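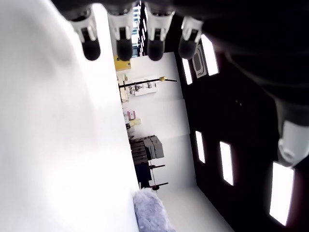
Toreo 3 review: wrist camera calibration and grasp control for a four-fingered hand

June 2021

Toreo is a software package from Holberg that sits between a wrist camera and a multi-finger hand. It does camera-to-hand calibration, frame-by-frame exposure handling, masking of the fingers in the view, and a basic grasp controller on top. We have run it since February on one arm with a four-fingered hand and a small camera at the wrist. Before that we used Mridha, which is free, plus a pile of our own scripts.

The license is 4000 dollars per arm per year. There is a trial that runs 30 days and has everything turned on.

Installation

It went in without trouble on a clean machine. On the machine that already had Mridha, the two fought over the camera driver and I had to remove Mridha by hand. The installer should check for this and doesn't. After that the hand was found on the first try and the camera on the second.

The setup screen asks how the camera is mounted. Ours is turned 90 degrees, so the room comes in on its side with the fingers hanging down from the top edge. You pick the angle from a menu and Toreo applies it to the transforms but leaves the raw picture alone. I like that. Mridha rotated the picture itself, and every recorded file then had to be checked to see which way up it was.

Calibration

You move the arm through a set of poses while the camera looks at a printed board. Toreo suggests the poses and skips any that the arm can't reach. The result is saved as a plain text file you can read and edit. You can also load an old one and compare, and I have used that more than I expected to.

The weak point is that it gives you one error number at the end with no breakdown by pose. If one pose was bad you have to find it yourself. The log has the data, but it is spread over several files.

Finger masking

This is the reason we bought it. The fingers and part of the arm are always in our view, and any planner that doesn't know that will treat them as obstacles. Toreo builds the mask from the joint angles and the hand model. Ours has white segments and black rubbery tips, and early on the mask was cut a little short at the tips. The hand model file we had been given listed the fingers without the rubber. I added the extra length and it has been fine from then on.

It does not use color at all, so a fingertip in shadow is masked the same as one in the light. What it won't mask is anything you haven't put in the model. Cable covers, tape and brackets all have to be added, and the editor for that is slow.

Exposure

Work near a white surface is hard for any small camera. With the hand close in, a large part of the view can go to plain white with no detail in it, and ceiling lights in the background make things worse. Toreo lets you set a metering region that follows the fingertips. It helps when there is an object between the fingers. When there is only a bare white surface it makes little difference, and the depth estimate there is not to be trusted. The software marks those areas as unknown, and the planner stays out of them by default. You can switch that off. I would leave it on.

We put a matte gray mat down for the harder tests and that did more than any setting.

Planning and grasp control

The planner is ordinary. It is quick for short moves and slow for long ones. It has no idea of the rest of the room beyond the boxes you draw for it, so shelves and stacked items near the wall need to be drawn in by hand. There is an import for Surnilwood scene files, which saved me an afternoon.

The grasp controller is better. You can set force limits per finger and replay a grasp with new limits without recording it again. We logged 2573 grasps on it over the spring, mostly small boxes and bottles. Boxes were easy. Soft items were poor, because the controller waits for a firm contact that never comes and then times out. Raising the timeout did not fix it. Holberg support told me to write a custom stop condition, sent a short script, and that worked well enough.

Logging

Good. Images, joint angles and the mask are saved together with one clock. Playback can be stepped a frame at a time. Files are large and there is no built-in cleanup, so watch the disk.

Problems

The viewer crashes if you unplug the camera while it is open.
Two of the menu items in the calibration screen do nothing.
The manual still shows the old layout from version 2.
No support for two hands on one license.

Should you buy it

If your camera has a clear view with no fingers in it, Mridha will do most of this for nothing. If the hand is always in the picture, the masking is worth paying for, and the log format is a real help. We are renewing for one arm. For the second one I am waiting to see if the license terms change.

Rating: 4 out of 5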